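This site uses cookies to remember your preferences. OK | Settings

Deltska household tasks project: progress report to Lysenko
2 December 2022
Prepared by Ekua Zakaria, with numbers from Kobina Gyamfi

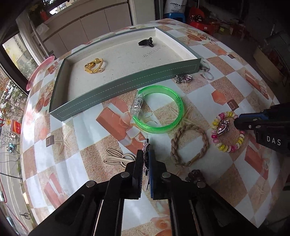
Can a machine tidy up a home by itself yet?
Parts of it, on a good day, with someone standing by. A whole room start to finish, no, and we don't expect to claim that in this grant period.

Sorry this is short, the site move ate most of the month. Full tables to follow when Kobina has finished cleaning them.

Where we are

Small items sorting is now our main task. Jewelry, hair clips, bangles, little charms, the stuff that ends up all over a table and has to go back in a tray. Laundry folding on hold until January (see below). Shelf restocking for Flilton still going, slower than planned.

Demonstrations done by people with hand-held grippers: 1,431 recorded, 1,298 usable after review. Losses mostly bad sync between left and right hands, plus a batch where the table height was entered wrong. Our mistake, fixed.

Of the usable ones, 893 are small items. Rest split between shelf work and laundry, the bulk of it shelf.

What works

Picking up one rigid thing from a clear patch of table. Bangles are good, they're big enough and the fingers find the edge. Hard plastic clips OK if they land flat. Putting an item down in an open tray is fine, putting it down neatly is not. Adwoa Atinga wants "neatly" defined before we score it and she's right, at the moment two reviewers will disagree on the same clip.

Two-hand handover much better than in the last report. Policy waits for the second hand now where it used to just let go.

What doesn't

Chains. Anything that hangs or bunches up. It grips the chain fine and then has no idea where the other end is, drags it accross whatever is nearby. Same with soft bracelets.

See-through plastic. Detection drops badly, worse on a patterned tablecloth. We tried a plain gray cloth for comparison and scores went up, but people don't live on plain gray cloth so we went back to patterns. Expect the headline number to look worse for it. Please don't read that as a step backward.

Clasps. Not attempting to open or close any this year. Nana Sarpong did some by hand with the grippers to see if it was even possible. It is, slowly, and she said her wrists hurt after.

Speed. A person clears a table of trinkets before the robot has settled on its third item. No change since last time.

Shop floor (Flilton)

Boxes onto shelves at waist height: reliable enough that the store lets us run during open hours with one of us present. Top and bottom shelves no. Soft packs (chips, refill pouches) no, it squashes them. Flilton manager asked if she could cut a shift on the strength of it. Wumpini told her not to, the person watching the robot is doing more work than the robot is.

Money and people

On budget apart from gripper pads, which wear out faster than the supplier told us. 17 sets replaced so far. Asking to move a bit from travel to consumables, form attached separately.

Wumpini Alhassan now full time on the policy side. Nana stays on recording and review. Still short one annotator, two interviews done, no offer out.

Sonetis license renewed. Slower export than the old version, we're putting up with it.

Laundry

On hold, not dropped. Folding towels was OK, shirts were a mess, and we would need a lot more recordings to get anywhere usefull. Restart in January if the annotator post is filled. If not we'd propose to cut shirts and report towels only. Need a yes or no from you on that.

Next period

- Agree scoring for tray placement (Adwoa)
- More chains and soft items, different tablecloths, different rooms
- Retest see-through items with side lighting
- Low shelves at Flilton, boxes only
- Unattended run, small items, one tray, an hour. Will report the result whichever way it goes

Decisions needed from Lysenko: the consumables move, and shirts in or out. Kobina can do a call any afternoon.

E.Z.

Print this page | E-mail this page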